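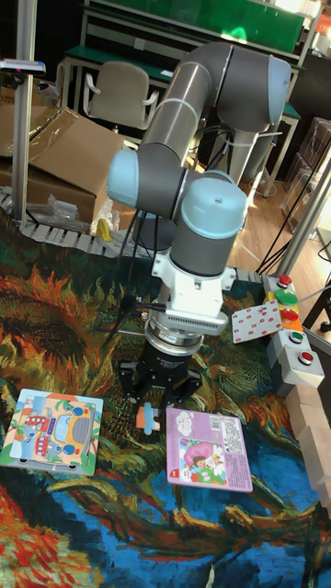

Changing the kitchen floor, part two

The old vinyl came up in May and we lived on bare subfloor for longer than I planned. The new planks were ordered from a place in Nelwood and they sent the wrong shade, so back it all went. The second delivery was right.

Total cost so far is $900 for the planks and underlayment, plus $375 for renting the saw and buying trim. I had budgeted less for the trim. The old pieces split when I pulled them off, and there was no saving them.

The room is 17 feet on the long side. I started along that wall and worked toward the back door. The first three rows took an entire evening. After that it went faster, and I had most of it down before lunch the next day. The cuts near the pantry were the worst part. That corner isn't square and never has been.

A few things I would do differently:

Let the boxes sit in the room before opening them. I did two days.

Buy better knee pads. Mine slid down every time I moved.

Undercut the door frames first. I did them late, with planks already in the way, and scratched one.

I still have to do the strip between the kitchen and the hall. The floors are at different heights, and the transition piece I bought is too shallow. The hardware store in Garnaddale has a taller one for $25, so I'll drive over and get it.

The fridge is back in its spot and the stove goes in next. After that I want to paint, probably the same off-white as before.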